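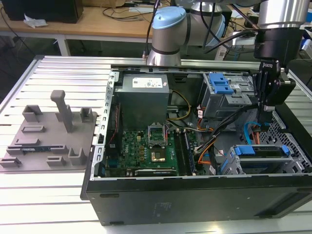 5.3 Failure analysis: false seating of memory modules

By far the most interesting fault we met was one the robot reported as a success. In the memory insertion task the arm takes a module from the fixture plate, moves it over the slot and presses down until the wrist force passes a set limit. A module that is properly seated stops the motion. So, sadly, does a module resting on a half-closed latch, and our first controller could not tell the two apart. The open case gives the planner very little room for a second look. With the tower on its side, the memory slots run beside the CPU socket, and the yellow and black power wires loop out next to the power supply and curve down toward the board. A cable that shifts by a finger's width can touch the module on its way in and push the wrist force over the limit early. We logged 118 insertion attempts with the Tralgate controller, and the false reports among them taught us more than all the clean runs put together!

Figure 7. Work area for the disassembly and insertion tasks, with the case open and the fixture plate to its left.

We then replayed the force records one by one. Tetsuya Ogura noticed that a true seating leaves a short, sharp drop in force just before the final rise, as the latch gives way. In a false seating the force climbs smoothly. This is a lovely signal – easy to see by eye and cheap to compute – but it lasts only a few samples, and the smoothing filter we had copied from the Bisov task set wiped it out completely. Sampling the wrist sensor at 1,000 Hz and moving the filter behind the detector brought the drop back.
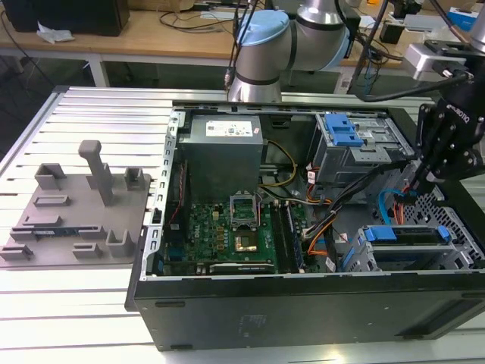 Why not simply press harder? A higher limit does close a stubborn latch, but it also bends the board when the module is misaligned, and the force reading gives no warning before the damage is done. We therefore kept the limit at 50 N and made the arm back off, lift the module by 2 mm and try again whenever the drop is missing. If the second try fails as well, the arm stops and asks for help. We like this behavior very much – a robot that admits it is unsure is far easier to work beside, and the operator can check the latch before any more force is applied.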